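Notebook, finishing bench
April 10, 2020

Picking up from the shellac entry. The reference jar from January is still good, no gel at the bottom, and it dries hard on glass overnight. The newer jar does not. A thumbnail still leaves a mark on it after a full day. Same flakes, same alcohol, so the difference is the age of the mix or the way I strained it. I have put masking tape on the newer lid with a question mark and moved it to the back of the shelf. Please don't use it on anything that leaves the shop.

Main job today was the glue comparison for the Prondisbridge chairs. The chairs came in with the rear leg joints loose and a lot of old glue in the mortises. Most of it is hide glue. Someone has been in there since with white glue, on at least the back rails, and the two don't get along. Hide glue will stick to old hide glue, but it will not stick to white glue, so all of the white has to come out before anything goes back together.

What I tried for getting the white glue out:

Warm water on a rag. Softens it slowly. Fine on the tenons where I can get at the surface, not much use down in a mortise.

Warm vinegar, brushed in and left. Better. The glue goes cloudy and rubbery and can be picked out with a dental tool or a narrow chisel held bevel down. It raises the grain inside the mortise, which doesn't matter, but it also crept out onto the show face of one rail and left a pale edge. Wax the shoulder line first next time.

Heat gun on low, with a card shield. Fast, but I don't like it this close to the old finish. Stopped after one joint.

Going with vinegar and a wax barrier for the rest. Leave each joint a full day to dry before gluing. The chairs can sit, there is no hurry from that end.

Glue. I used the Zoltier granules for one batch and the old tin of Blöndal for the other. Both soaked in cold water until they had swelled all the way through, then into the pot. I weighed the dry glue this time, 40 grams for each batch, and used twice its weight in water. The last two batches I made by eye were too thin and I would like to stop doing that.

Pot notes. The thermostat on the small pot overshoots when it is first switched on. It climbs well past the setting, hangs there, then comes back down and behaves. If the glue jar is already in the water bath during the climb, the bottom of the glue gets cooked. Bring the water up first, wait for it to settle, then put the jar in. I have written this on the lid in marker. Also keep the lid on. The skin that forms on an open jar gets dragged into the brush and ends up as lumps in the joint.

The Blöndal smells stronger and is darker. It strings out longer off the brush. The Zoltier is pale and runs off cleaner. Open time in the cold end of the shop is short for both. With the parts at shop temperature the glue had started to gel before I could get the second rail seated. With the parts warmed under the lamp first I had enough time to seat both rails, check for square and get the clamp on without rushing. So warm the parts. I knew this already and skipped it anyway.

Test joints. I cut 2 sample mortise and tenon joints in ash offcuts, one for each glue, same fit on both. Snug by hand, no mallet. Glued, clamped, left overnight on the rack by the window. Will break them in the vise once they've had longer. I am looking for whether the wood fails or the glue line fails, and whether the glue line shatters clean or holds on in patches.

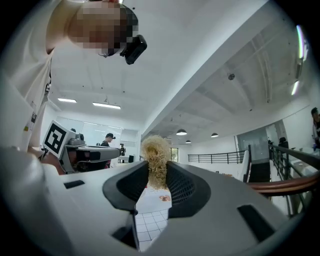 Leaning in, white T-shirt, gripper in hand.

Squeeze-out. On the ash it came off best at the gel stage, when it peels like the rind off cheese. Leave it until it is hard and it takes fibers with it. Wipe it with a wet rag too early and it goes into the pores and shows under finish as a dull patch. The patch can be lifted with warm water and a stiff brush, but then the grain has to be sanded back. On the chairs there is old finish right up to the joint, so sanding is out. Peel at gel, then one pass with a barely damp cloth, then leave it alone.

Clamps. The strap clamp pulls the chair frame out of square if the ratchet sits on a long side. Put it at a corner block. The cork pads on the corner blocks are coming off again. Re-glued with contact cement. Check them before using.

Also measured the diagonals on the first chair, dry assembled, and they disagree. The seat frame isn't square and I don't think it ever was, as the shoulders on the side rails are cut to slightly different angles and the tool marks look original. Don't try to pull it square. Clamp to the old position. I marked the underside of each rail in pencil with the joint it belongs to, and the same mark on the leg next to it. The marks are on the inside faces where the webbing will cover them.

One leg has an old dowel pin through the joint that was broken off flush. Drilled it out with a brad point, a size under, and picked out the last of it by hand. The hole is clean. I will make a new pin from straight-grained stock, split and not sawn, and knock it through the dowel plate. The dowel plate has a burr on the exit side of the smallest hole. Stoned it off.

Color. The broken stretcher on the second chair needs a patch let in. Walnut stain on birch is too cold next to the old wood. Tried a weak wash of amber dye first with the stain over it, and that gets close. Still a little green by the window and fine under the bench light. Try again with a touch of red in the wash. Samples are on the birch strip above the sink, written on the back with what went on and in what order. The strip is in order from left to right, please hang it back the same way up.

Abrasives. I went through the drawer and threw out the sheets that had gone soft with damp. What is left is mostly coarse. We are short of the middle grits and down to the last of the 500, which I want kept for rubbing out the shellac. Don't use it to clean up tool backs. There is worn stuff in the coffee can for that.

Sharpening. The 2 narrow mortise chisels were both rounded over at the edge. Reground the one with the ash handle, flattened the back, honed it. The other has a chip deep enough that it will need to come back a good way, and I did not want to rush it and burn the edge. It is in the rack with a rag around it.

Water for the glue. The tap water in this building is hard and leaves scale in the pot. I've been using it for the water bath and boiled water for the glue itself. I can't say it makes any difference to the glue. It does make a difference to the pot, so descale it when the white ring gets thick enough to flake. Vinegar works for this too. Use the cheap jug under the sink and not the one set aside for the joints.

Storage. What was left in both glue jars went into the fridge with lids on and the date on tape. It keeps for a week or so that way. If it smells sour or stays liquid when cold, throw it out. The cold test is a good one: a healthy batch sets to a firm jelly and springs back when pressed. The last thin batch never did, which should have told me something before I used it on the drawer runners. Those runners will have to be looked at again.

Phone message from the Vivumstead people about the mirror frame. They want to know if the gesso losses can be filled without regilding the whole top edge. Probably yes, if the surrounding gold is sound. I need to see it under raking light before I say so. The frame is on the upper rack, face to the wall, wrapped in the gray blanket. Don't lean anything on it. The loose ornament is in an envelope taped to the back.

To do:
- break the ash samples, write down what failed
- wax shoulder lines on the remaining back rails, vinegar the mortises
- red in the amber wash, one more strip
- new pin for the rear leg
- middle grits, order
- look at the drawer runners
- strain the newer shellac again through a clean filter and brush a strip on glass, old and new side by side

Later. Pressed the cold jelly test on both jars. The Blöndal is firm. The Zoltier is firm too but a bit wetter on top, could be condensation off the lid. Wiped the lid dry and put it back. If it is wet again in the morning I'll mix the next one with less water and go from there.

3 comments
7 shares

Related entries
Shellac flakes, cut and straining
Drawer runners, first repair
Making pins with the dowel plate
Descaling the glue pot
Mirror frame, condition on arrival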